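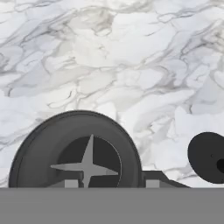
Close-range view from the gripper side, simulated kitchen. The flat gray band at the bottom is a finger.

Plamatura Re-Eval: README

What's in this release

Episode logs, rendered views and scoring scripts from our attempt to reproduce the Giditz wrist-crop result in simulation. The original write-up says that adding a close view from the gripper to the usual room view makes a policy "robust to clutter and viewpoint." It reports a 90 percent success rate on pick-up tasks. We wanted to know what was being counted as success, so we ran it ourselves.

Last updated March 27, 2018. The scoring script changed in this update and earlier scores should be thrown away.

What we ran

115 episodes on a marble-topped counter in the Marchal kitchen scene, with a white multi-jointed arm. Policy weights were taken as released. We did no tuning, and we would be suspicious of anyone who needed to. Training was repeated from scratch with 2 seeds, and those runs are in the folder called retrain. They are kept apart from the main results because two seeds don't settle anything.

The task is to grasp the named object, lift it clear of the counter and keep hold of it until the episode times out.

What we got

By our rule, 64 of the 115 episodes passed. By the original rule, which passes an episode if the object leaves the surface at any point, the rate is a good deal higher and starts to look like the published one. Both rules are in score.py behind a flag. Please say which one you used when you quote a number.

We can't rule out that our build of the simulator differs from theirs in contact settings. The write-up doesn't list any. If you have the original values, send them and we will rerun.

About the close view

The claim we trust least is that the close view explains the result. Many of the close frames hold very little of the object being picked up. A finger takes up the lower part of the picture, neighboring items fill much of what remains, and the marble does the rest. The veining comes out smeared at this resolution, and a network could easily be reading the smears as position cues. With one counter texture in the whole set, there is no way to tell from this data alone.

We did try blanking the close view at test time. Scores dropped, but a policy trained on two inputs will usually suffer when you take one away, so please don't cite that as support for the method. The fair test is a policy trained without it. Drendside offered us the compute for that and the runs should be ready in May.

About the room view

These frames are easier to judge by eye. You can see the arm, what it has hold of and where the counter is. What you can't judge well is height. Shadows in the renderer are weak, and an object held just above the marble looks much like one resting on it. For this reason score.py reads object pose from the simulator state and ignores the pictures. Several of our own hand labels were wrong before we switched.

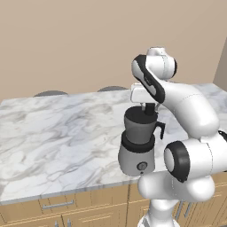 Known problems

Object meshes are crude. Handles are simple loops, lids are plain solids, and nothing bends. A grasp on a lid knob that holds here may well fail on a real appliance, where the lid can come off. Lids in this scene are fused to their bodies. The original write-up doesn't mention this, and we think it matters more than the choice of camera.

The two views in an episode are saved by separate processes. Match them by step number, never by file time.

Some background objects have no label. Leave them unlabeled in your own work unless you have checked the scene file.

What not to use it for

Don't use it to claim anything about real kitchens. Don't use it to rank grippers either, as we only have the one.

Corrections

Open an issue with the episode number and the scoring flag you used. Reports that come without the flag get closed.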